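**Endico sim kit - worth it?**

**mossgear:** Ran the Nenia tabletop pack for 37 evenings and I love it! Setup took 3 minutes - the close-up view is my favorite.

**tinlathe:** Disagree. $240 for cups and a cereal box? Grulilari's is cheaper.

**mossgear:** Sure, but you get 1000 resets a day and the arm model is gorgeous. Look!

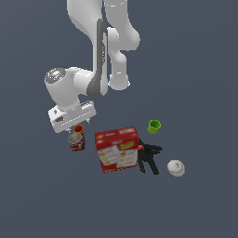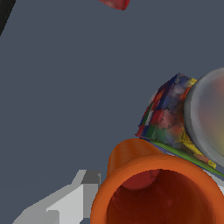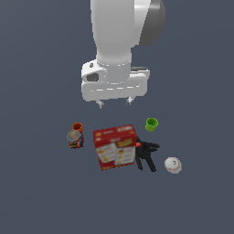
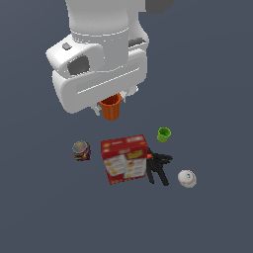
*Nenia pack; orange cup in the gripper in the last one*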